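Torkus 병렬 그리퍼 정비 키트 사용기: 손목 카메라 셀에서 네 달

작성: Gilmar Trindade
2025년 4월 2일

11월에 Torkus 정비 키트를 한 세트 샀다. 소형 로봇 팔에 달린 두 손가락 병렬 그리퍼를 분해하지 않고 점검하고, 손가락을 교체하고, 손목 카메라 기준을 다시 잡는 데 쓰는 물건이다. 우리 셀은 Trallville 작업장 안쪽에 있고 로봇 팔 한 대, 작업대 하나, 손목 카메라 하나로 되어 있다. 규모가 작은 셀이라 전담 정비 인원은 없고 내가 운영과 정비를 같이 한다. 아래 내용은 그 조건에서 쓴 평가다.

구성품

상자에는 토크 드라이버, 육각 비트 9개, 손가락 정렬 블록, 틈새 게이지, 그리스 한 통, 보정용 패턴판, 그리고 소프트웨어 사용권이 들어 있다. 케이스는 단단한 편이고 비트 자리마다 규격이 음각되어 있다. 인쇄된 설명서는 16쪽이다. 그림이 작아서 손가락 취부 볼트의 조임 순서는 확대경이 필요할 정도였다. 같은 내용의 PDF를 내려받아 화면으로 보는 편이 낫다.

틈새 게이지는 얇은 쪽 날이 잘 휜다. 처음 쓸 때 한 장이 접혔고, 펴서 쓰고 있지만 측정값을 믿지는 않는다. 교체용 날은 따로 판다.

손가락 교체와 정렬

정렬 블록은 이 키트에서 제일 잘 만든 부품이다. 손가락 두 개를 느슨하게 체결한 상태에서 블록을 사이에 끼우고, 그리퍼를 저속으로 닫은 다음 볼트를 조인다. 예전에는 Treller 블록을 빌려 썼는데 모서리가 마모되어 있어 두 손가락 끝 높이가 매번 달랐다. Torkus 블록은 네 달 동안 쓰고도 모서리가 그대로다.

교체 작업은 전원을 내리고 팔을 작업 위치에 고정한 뒤 시작한다. 설명서에는 팔을 수직으로 세우라고 되어 있는데, 우리 팔은 그 자세에서 손목 뒤쪽 볼트에 드라이버가 닿지 않는다. 손목을 앞으로 숙인 자세에서 작업했고 문제는 없었다. 첫 교체에 40분이 걸렸고 두 번째부터는 훨씬 짧아졌다.

토크 드라이버는 눈금이 선명하고 설정 고리가 뻑뻑하다. 장갑을 끼고도 돌아가지만 미세 조정은 맨손이 편하다. 드라이버 몸통이 굵어서 좁은 하우징 옆에서는 연장 비트를 써야 한다. 연장 비트는 구성품에 없다. 이 가격대 키트에서 빠질 물건은 아니라고 본다.

윤활

그리스는 점도가 높고 주사기 형태가 아닌 통에 들어 있다. 가이드 레일에 바르려면 면봉이나 얇은 주걱이 따로 있어야 한다. 양을 맞추기 어려워서 두 번째 정비 때 너무 많이 발랐고, 손가락 안쪽까지 밀려 나온 것을 닦아냈다. 그 뒤로는 Quintana 주사기에 옮겨 담아 쓴다. 냄새는 거의 없다.

설명서의 윤활 주기는 가동 시간 기준인데 우리 제어기는 그리퍼만 따로 시간을 기록하지 않는다. 그래서 개폐 횟수를 로그에서 뽑아 환산표를 만들었다. 환산표 정도는 제조사가 넣어줄 만하다.

소프트웨어와 카메라 기준 잡기

사용권에 포함된 소프트웨어는 설정 파일을 불러와 셀을 가상으로 띄우고, 손목 카메라의 위치와 각도를 바꿔가며 시야를 렌더링해 준다. 정비 후 카메라 브래킷을 다시 달 때 유용하다. 실물에서 브래킷을 풀었다 조였다 하는 대신 화면에서 각도를 정하고, 그 값에 맞춰 브래킷을 고정하면 된다.

설치 파일은 한 번에 설치되었다. 다만 처음 실행할 때 오류 133번이 떴고, 원인은 설정 폴더 경로에 들어간 한글이었다. 폴더 이름을 영문으로 바꾸니 실행되었다. 오류창에는 번호만 나오고 설명이 없다. 고객지원에 메일을 보냈고 답은 다음 날 왔다.

셀 모델은 직접 만들어야 한다. 작업면과 바닥, 벽은 기본 도형과 기본 재질로 충분했다. 작업면 높이는 실측값을 넣었고 벽은 대강 세웠다. 조명은 기본값이 고르게 퍼지는 빛이라 그림자가 약하다. 반사나 그림자 때문에 생기는 인식 문제를 미리 확인하려는 용도라면 부족하다.

시야를 정할 때 나는 세 가지를 본다. 두 손가락 끝이 모두 화면에 들어오는지, 하우징이 화면 아래쪽을 얼마나 차지하는지, 벌린 손가락 사이로 작업면이 보이는지다. 카메라를 손목에 가까이 붙이면 하우징이 넓게 잡히고, 멀리 빼면 케이블이 당겨진다. 우리 셀에서는 하우징이 꽤 넓게 들어오더라도 손가락 사이가 트인 쪽을 택했다.

손가락 면의 밝기 차이도 렌더링에서 구분된다. 오른쪽 손가락 안쪽 면이 왼쪽의 띠보다 넓고 밝게 나온다. 어두운 작업면 위에서 손가락 윤곽을 찾기에는 괜찮은 조건이다.

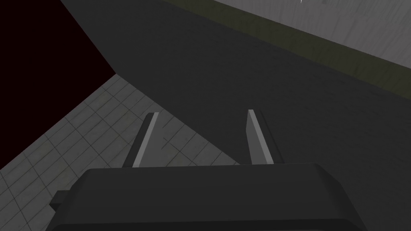
아쉬운 점과 총평

렌더링 창에서 각도 값을 숫자로 입력하면 소수점 둘째 자리에서 잘린다. 저장한 시점을 다시 열면 이름이 날짜순으로만 정렬되어 찾기 불편하다. 업데이트를 한 번 받았는데 두 가지 모두 그대로다.

보정용 패턴판은 평평하고 인쇄가 또렷하다. 표면에 광택이 있어 천장 조명 바로 밑에서는 반사가 생긴다. 조명 하나를 끄고 쓰고 있다.

정렬 블록과 토크 드라이버만 보면 값을 한다. 소프트웨어는 손목 카메라를 쓰는 셀이라면 쓸모가 있고, 카메라가 없는 셀이라면 거의 열 일이 없다. 카메라 없는 셀에는 블록과 드라이버를 낱개로 사는 쪽을 권한다. 그리스와 틈새 게이지는 다른 제품을 쓰는 편이 낫다.

우리는 다음 정비에도 이 키트를 쓸 예정이고, 연장 비트와 게이지 날은 이미 따로 주문했다.

장점: 정렬 블록의 정밀도, 드라이버 눈금, 시야를 미리 확인할 수 있는 렌더링 기능
단점: 연장 비트 미포함, 약한 틈새 게이지, 번호만 나오는 오류창, 작은 설명서 그림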